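Lab book, Flurketetti bench
09/11/2025

Back on the tiled worktop after a week of fighting the network. Plan was to get the wiping and pick-up demos restarted with the hand-held leader arm, now that the Dident firmware is on and the grip trigger has stopped sticking. Mostly a good session! A bit scrappy towards the end, when my wrist got tired and I started cutting corners (literally, on the wipe path).

Started with 5 throwaway runs to get my hand back in. I always forget how slow you have to go at the beginning – if I rush the first reach, the follower overshoots and I spend the rest of the run correcting, and then the policy learns the correcting as well. Deleted all 5, no regrets.

Next job was the start pose. I want every episode to begin with the fingers wide apart, nothing held, and plenty of bare tile between them in the wrist view. The grout is a gift for this. I've been using the long dark line that comes down between the fingers as my reference, and it's much quicker than reading joint angles off the screen while holding the leader still with the other hand.

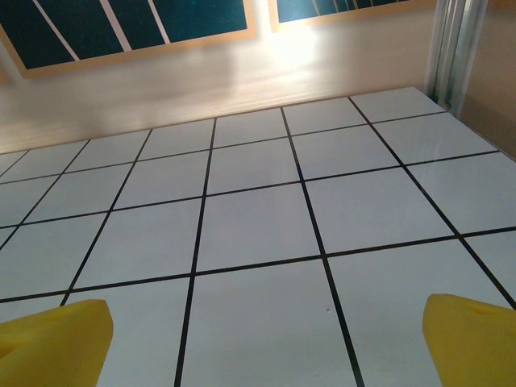 Notebook vol. 6, p. 479

Worth watching the shine on the tiles. There's a paler patch over to the upper right and more glare on the wall behind, and I'd like to know whether the old Celis model gets upset by that sort of thing. I'll try a set with the blind down and compare. Must remember to lock the exposure first, or the comparison is useless.

Episode counter stands at 3,784 including the old Yatsenko set, which I still haven't relabelled. Some of those were recorded with the trigger mapping flipped, so please don't train on the lot until I've been through them. I'm hoping to have that done before December but I said that about the cables too.

Other bits: the leader's elbow joint feels loose again, tightened it half a turn. Foot pedal for start/stop is lovely, wish we'd bought it sooner. Gravity compensation still drifts if you let go near full stretch – so don't let go.

Next time: sponge demos, left to right only, then the same with the blind down.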